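Farnwood Oval Table - light honey wood top
Item 3873
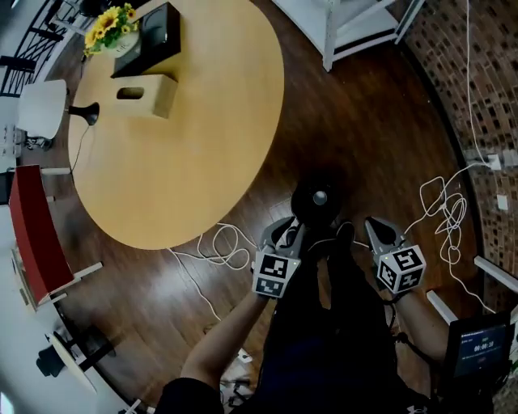

I've been selling the Farnwood for a good while now and I still get the same question every Saturday, which is whether an oval table is a pain to live with. No! I have one at home and I'd never go back to corners. You can squeeze one more chair in when somebody turns up late, and you stop bruising your hip on the way to the kitchen.

The top is a light honey color, and it looks great over a dark floor. If your floor is pale too I'd put a rug under it, or the whole thing kind of melts together. It's a large table, so please measure first (tape on the floor works fine, and then walk around it for a day). You want 34 inches behind each chair if people have to get past. I've had folks tell me they manage with less, but they all eat standing up, I think.

Chairs are sold separately and I'm a big fan of not matching them. A white one with a curved back next to something with a tall red back looks cheerful and nobody has to fight over the good one. If you'd like them all the same, the Gape chair comes in white or red and the seat height is right for this table.

What do I keep on mine? Flowers at one end, sunflowers when I can get them, a box of tissues, a tray for the mail, and a black lamp near the edge so the cord can drop straight down. The lamp I use is the Prernia. The cord is on the short side, so check where your outlet is before you order one.

Care is easy. Wipe with a damp cloth, then a dry one. Use a mat under hot dishes - I learned that with a casserole, and the ring took me two evenings with Drestance wood balm to get out. The balm goes on thin, you leave it overnight, and you buff it in the morning. I do mine 3 times a year, plus once more in November before everybody comes over.

It arrives in two boxes, top in one and base in the other. You'll need a second person to turn it over, it's heavier than it looks. All the bolts and the wrench are in a bag taped to the underside of the top, so look there before you write to me that they're missing (I get that email a lot).

We've shipped over 3000 of these and I keep spare bolts and foot pads for every one of them. If you lose some in a move, send me the item number and I'll put a set in the mail, free.

Good with this: Gape chair, Prernia table lamp, Drestance wood balm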